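Speaker notes – regional startup funding talk, 2023-01-16

Slide 1. Opening
Say who I am, then straight to the question: why do small towns lose their founders after the first round? Keep to 2 minutes.

Slide 2. Kedstead
13 companies applied to the Kedstead fund last year. Most wanted less than the fund was set up to give. 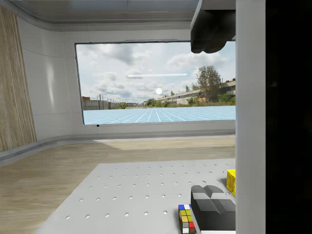
Slide 3. Gruvel
Started with 500 paying customers and no outside money. Pause here – people will want to write that down. Mention the Hellunell loan, but skip the terms.

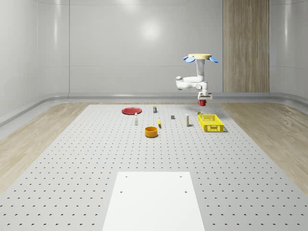
Slide 4. What to ask for
Smaller checks, faster answers. Tóth replies to applicants in 20 days. Take questions, then hand back to the chair.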